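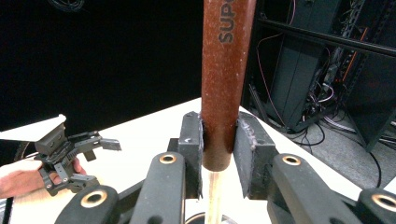
Grip end of the old one. Lettering is mostly out of view, you get SUPE and that's your lot.

Willstead Home Forum > Cleaning and Upkeep > Are "lifetime" broom and mop handles worth the money?

cbeddoe
Sat 31 August
My question is about replacing the whole lot. The hardware store in town has started carrying the Gemby lifetime handle, one handle that takes a broom head, a mop head, a squeegee and so on, and it costs 59 dollars before you buy a single head. The sign says you will never buy another handle. I have heard that about frying pans, boots and a garden hose, and I have bought all three again.
Has anyone here owned one long enough to say? I mean years. I don't care how it felt out of the box.
Caradog

lorraine_b
What does lifetime mean on the sign? Whose lifetime? I asked that about a mattress once and the salesman went to get his manager.
Read the card that comes with it. Mine (different maker, a Mohammadi squeegee pole) said the warranty covered "the expected life of the product" and then never gave a number. So if it breaks, I suppose its life was over.

Sipho S
I've had the Gemby for nearly six years and I clean two stairwells and a lobby with it every weekday. Handle is fine. I'm not going to tell you it's magic, but it's straight and the threads still bite. The heads are where they get you. They changed the collar at some point and the old heads don't fit the new handles, so check which one the store has.

cbeddoe
Sipho, that's useful, thank you. So the part that never wears out only works with the part that wears out, and they make both. I begin to see how they can afford the guarantee.

nithin_alva
I don't think that's fair, Caradog. Every system with a replaceable head works that way, same as razors or paint rollers. You can get an adapter for the old collar. I bought mine from Itico and it took a minute to put on.

lorraine_b
Razors are not a great argument for your side, Nithin.

nithin_alva
Okay, I walked into that one. I still say the adapter is fine.

X. Painemal
Can I ask what's wrong with a plain wooden handle from the bin by the register? I've been using the same two since I moved into this house. When one gets rough I sand it and rub in some linseed oil. If the end splits I saw off an inch and start over. It does get shorter, I'll admit, and my husband complains because he's tall.

Sipho S
Nothing wrong with wood at home. On the job it's heavy when you're going up and down stairs all morning, and the tapered ones work loose. I got tired of the head dropping off and bouncing down to the next landing.

X. Painemal
Put a screw through the collar. One screw!

Sipho S
Then you can't change heads, and I change heads five times a day. We're cleaning different buildings, Ximena.

cbeddoe
I did some arithmetic last night. Say a cheap handle lasts me two or three years, which is what I've been getting. I'd have to keep the Gemby going until I'm well past caring about floors before it paid for itself. For Sipho it makes sense. For a man with a kitchen and a back porch I don't see it.
I also went back and read the small print on the box. You have to register it online within 100 days and keep the receipt. I couldn't find the receipt for my refrigerator if the house depended on it.

lorraine_b
And who mails back a five foot pole? Have you priced shipping on something that long? They know perfectly well you'll throw it out and grumble.

nithin_alva
I sent one back in January, for what it's worth. Bent it prying up a stuck mat, which was my fault, and I told them so. They asked for a photo and sent a new one. Didn't want the old one returned.

lorraine_b
Huh. Well, that's better than I expected. I'd still like to see what they do in ten years.

X. Painemal
Did they make you show the receipt?

nithin_alva
Order number, but I'd bought it online so it was in my email. No idea what happens with a store purchase.

cbeddoe
I'll ask at the store on my next trip, and I'll ask about the collar too. If the kid at the counter can't tell me which heads fit, I'm getting a wooden one and a tin of oil. Ximena, raw linseed or boiled?

X. Painemal
Boiled, thin coat, and lay the rag out flat outside to dry. Don't ball it up in the trash, they can catch fire.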